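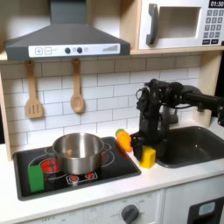
Aldo Testa says most people ask him about boats too early. He would like them to spend a winter on the rowing machine first, with a fixed seat and a chest strap, and think about the water in the spring.

Testa coaches adaptive rowing at the Drendlow boathouse in Wukville. He has used a wheelchair since his twenties and came to rowing after his shoulders got tired of basketball. "I wanted something where I could pull for a change," he says. "You push a chair all day. Your back never gets a turn."

New rowers at Drendlow start with a 12-week indoor course. They sit in a seat that doesn't slide and row with the arms and shoulders, or with the trunk too if they have the balance for it. The first session is short. Testa spends most of it on straps and padding, and he checks that people know how to look for red marks on their skin afterward.
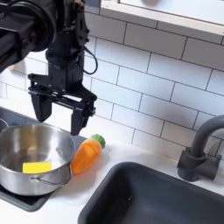
Grip is what he gets asked about most. Some of his rowers have limited hand function and use a cuff that holds the palm to the handle. Those who don't need one tend to squeeze too hard, and their forearms give out before anything else does. Testa has them hook the fingers over the handle and relax them on the way forward. Between pieces he wants the hands off the handle altogether, fingers pointing down and well apart, like the two black ones of the gripper near the pot. "Shake them out, then take hold again," he says.

The club owns 2 boats with fixed seats and pontoons. The older one, a Ferraro, is heavy and steady, and everyone goes out in that first. A coach's launch stays close by. Nobody rows with a chest strap until they have practiced releasing it.

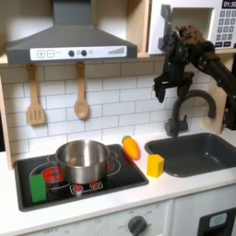

The first outing is 900 meters, down to the footbridge and back. Testa says people are usually surprised by how low they sit. Transfers from the dock take practice, and the club has a Skeritz bench that brings the height difference down in stages.

He still rows himself, early, before the wind gets up. "I'm slow," he says. "I like being out there."

The next indoor course begins in November.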